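Cabo solto é avaria marcada

162 partilhas · 3 comentários

Escrevo isto depressa e um bocado irritado, fica já o aviso.
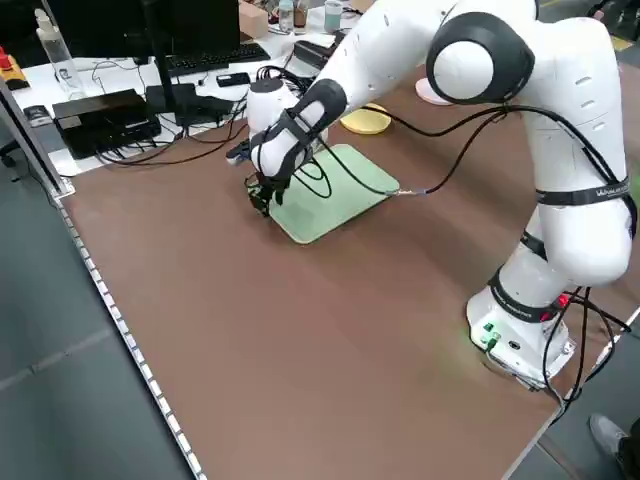

O problema não é o braço

Toda a gente gosta de falar do braço. Alcance, repetibilidade, força na ponta. Na Plurosard, onde trato da manutenção de uma célula de bancada, as reuniões são sempre sobre isso. E depois o que pára a célula é um cabo. Quase sempre um cabo. Um conector que ficou meio encaixado, uma volta que ficou curta no punho, uma ficha pousada em cima do tabuleiro porque alguém ia "já tratar disso".

A garra trabalha por cima de um tabuleiro verde e os cabos do punho fazem a volta ali mesmo, por cima do tabuleiro e da mesa, até irem ter outra vez ao braço. Há uma ponta com um conectorzinho prateado pousada no canto direito do tabuleiro. No canto do tabuleiro! O sítio onde é suposto a garra pegar e largar coisas. Quem monta olha para aquilo e vê uma célula pronta. Eu olho e vejo a chamada que vou receber.

Já ouvi a resposta toda. Que é bancada, que é provisório, que em Agosto vem a calha nova da Hubmann e fica tudo arrumado. Pois. O provisório na nossa oficina tem mais anos de casa do que eu.

A minha opinião, e sei que é pouco popular: a cablagem devia ser assinada antes do programa. Antes do primeiro movimento. Ninguém ensina posições a um braço cujos cabos ainda vão mudar de sítio, porque quando mudam, mudam as folgas, e aquilo que passava à justa deixa de passar. Ensinar pontos com os cabos à solta é trabalho feito duas vezes. No caso da nossa célula foram 3, mas adiante.

Folga. Vale a pena gastar um parágrafo nisto. Cabo esticado parte, cabo com folga a mais prende. A folga certa mede-se com o braço nos extremos, devagar, mão na paragem de emergência, a olhar para o punho e não para o ecrã. Leva meia hora. Meia hora!! E mesmo assim salta-se, porque não aparece em relatório nenhum.

Depois as fitas. As pretas de velcro e afins são óptimas, uso-as, mas há quem ache que uma fita à volta do braço resolve o assunto. Uma fita segura onde está. Entre ela e a seguinte o cabo faz o que quer. O último bocado, o do punho, é o que mais roda e é sempre o que fica para o fim, quando já está toda a gente com vontade de ir almoçar.

E a secretária de trás, já agora. Monitor, teclado, caixas pretas, uma meada de cabos a cair para a mesa do robô. Garrafas. Frascos. Uma caixa de cartão. Eu não sou fanático da limpeza, a minha própria bancada é uma vergonha, mas há uma fronteira entre a mesa onde se trabalha e a mesa onde a máquina trabalha e essa fronteira não pode ser atravessada por uma meada. Puxa-se o teclado para escrever um parâmetro e nunca se sabe bem o que vem atrás.

A Trilten, que nos vende as peças, mandou um caderno de manutenção com 2 páginas sobre cabos e capítulos inteiros sobre juntas. As juntas! Em todo este tempo nunca abri uma tampa de junta por avaria. Abri a ordem de serviço 2124 por causa de um conector mal apertado na base, as luzinhas verdes todas acesas, tudo bonito, e o sinal da garra a falhar de vez em quando. De vez em quando é o pior que há. Luz verde quer dizer que há ligação naquele momento, não quer dizer que aguenta o próximo movimento.

Dizem-me que o Flula, o programa que usamos para planear as paragens, já tem um campo para cablagem. Tem. É opcional. Está ao fundo, depois das observações, e vem sempre em branco. Se dependesse de mim era obrigatório e não deixava fechar a ficha sem foto do punho e foto da base.

Custa dinheiro? Custa tempo a quem monta, que é quem tem menos. Percebo isso, já montei. Chega-se ao fim do dia com a garra a mexer e a tentação é chamar o chefe para ver. Mas quem paga depois é outra pessoa, normalmente de joelhos, com uma lanterna na boca, a seguir um cabo preto no meio de outros cabos pretos todos iguais e sem etiqueta. Etiquetas, nem comecei a falar das etiquetas. Fica para outro texto que tenho de sair.

Enfim, antes de pedirem um braço melhor, prendam os cabos ao que têm. E tirem a ficha de cima do tabulero.

3 comentários · 162 partilhas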